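Dust on black work surfaces, what do you use?

gmanole_liviu
Posted February 24, 2025
My bench top is black with white walls on three sides. Every speck of lint shows. I wipe it and two hours later it looks the same. Microfiber or something else?

bozsik50
Microfiber is fine if you dampen it. Dry just pushes the lint to the far edge.

R. Kalinowski
Disagree. Damp leaves streaks on black. I use a lint roller, 3 passes, and keep the phones off it until I'm done.

gmanole_liviu
The open left half is the worst.
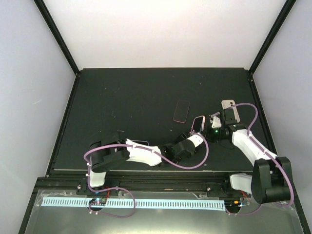 Specks on the left half and along the back. Three phones on the right.

bozsik50
I see it. There's a scuff on the left wall too, halfway up. Melamine sponge, light pressure, test a corner first.

R. Kalinowski
Careful with those sponges, they dull paint. Dish soap and a soft cloth. And I'd still roll the black part.

zs_palfi
We switched to a gray mat at Fulloncombe last May. Same dust, you just don't see it.

gmanole_liviu
I want to keep the black. Will try the roller first, then damp cloth.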